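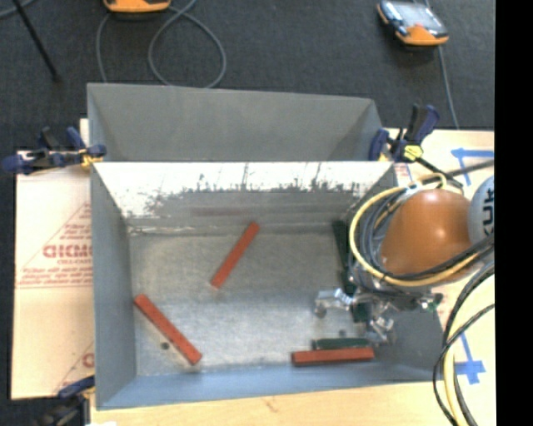

I'm not convinced by the Hunby romance bundle, and I've read all 80 chapters of it. The blurb promises three linked novellas. Linked how? The heroine of the second one buys bread in the town where the first one happens, and that's your link. They sit together like those three red bars in the gray metal bin, each at its own slant, and I could have read them in any order. The third is the best written, I'll give it that, but the hero spends six chapters refusing to open a letter and I stopped caring what was in it.

On Wed, 23 February 2022, Graça Teixeira wrote:
> Has anyone tried the Hunby bundle yet? It has 1532 reader
> ratings and nearly all are five stars. I loved the sample,
> especially the scene on the ferry. Hazel says the marriage
> of convenience one made her cry twice.

Graça, the ferry scene is good. It's also the last time those two talk like adults until the epilogue. As for the ratings, I read a page of them and 17 used the words "slow burn perfection." Maybe that many people came up with it on their own. I'd want to know how many got a free copy back in January.

Hazel cries at Viorica Radulović's dedications, so I don't know what to do with that.

If you want a marriage of convenience, try Arruda first. The library has it and you can send it back if you hate it.

Wissam Bitar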